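Hand gripper check before comparison, Irkis finger against Ra finger. Jirncombe room, Jan 28, 2025.

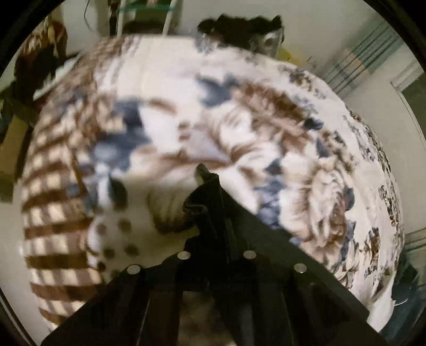 ## Before the first grasp

- [x] Four screws on top of the housing are present. Comment: I tightened only the left one, the others did not move.
- [x] Finger tip has no sharp edge. Comment: checked on the quilted bedspread, no thread was pulled.
- [ ] Camera view is sharp. Comment: the print becomes soft when the hand moves. Please repeat with slower motion.
- [x] Cables are away from the feet.

## During the test

- [x] Irkis finger, 100 grasps on fabric. Comment: 7 slips, all at the fold.
- [ ] Ra finger, 100 grasps. Comment: not started, the spare set from Eltow did not arrive yet.
- [x] Trigger returns fully after release.

## Open points

- [ ] Write the cycle count on the housing label. It is 1,050 now.
- [ ] Next full inspection in April, with both fingers.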